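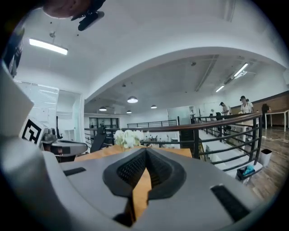

How to get white rings off a wooden table

Guides > Around the House > Wood Care

I love this fix! A white ring usually means moisture got into the finish (dark stains are a different job), and most of the time you can coax it back out with things you already own.

1. Wipe the spot with a barely damp cloth, then dry it well.
2. Lay a clean cotton T-shirt over the ring, folded once.
3. Set your iron to low, steam off, and empty the tank. Press for 3 seconds, lift, look, and repeat. Go slow!
4. Still a bit cloudy? Rub in plain petroleum jelly, leave it overnight, and buff it off in the morning. 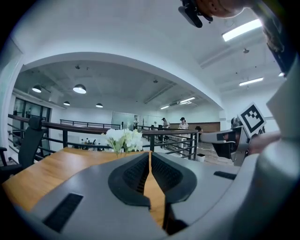
Light wooden tabletop

Test a hidden corner first, especially on shellac, which softens fast under heat. Skip the iron completely on waxed pieces and go straight to step 4.

Comments

Usa Sombatkul: Took me 18 presses but the ring from my teapot is gone!!

Pichit Siriwan: Does mayo work in place of the jelly?

Rosimeire Moura: It does, Pichit, just smellier.

Contact Kiltstead | © 2019 Kiltstead | Back to top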